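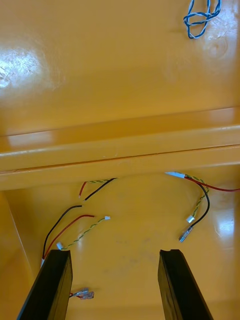
Minutes – Javwood Repair and Reuse Club, June 6, 2021

Home electronics > Club notes > Minutes

The meeting opened with the sorting day, and what a good one it was! Members brought in so much old cable that the Flirska bench was full before lunch. Wire came in every color, and we loved the twisted pairs best, like the blue-and-white tangle on the yellow plastic and the green-and-yellow pair lying under the ridge. Agreed: twisted pairs stay twisted and go in their own jar.

Short ends. A lively talk on whether to keep them. Agreed to save anything longer than 2 inches – the Kodotska kids' class can use 400 pieces for its buzzer boards and would happily take 1,000.

Bins. Mok has offered us seven more, with lids. Accepted with great thanks! Black and red wire get one each, and labels go on the front this time.

Scuffed plastic. A member asked if scratched trays should be replaced. No – they work fine, wipe them down.

Money. Nothing spent since January.

Next sorting day: same room, doors open at 7. Bring snips and a snack.

Print this page | E-mail this page
12 shares | 2 comments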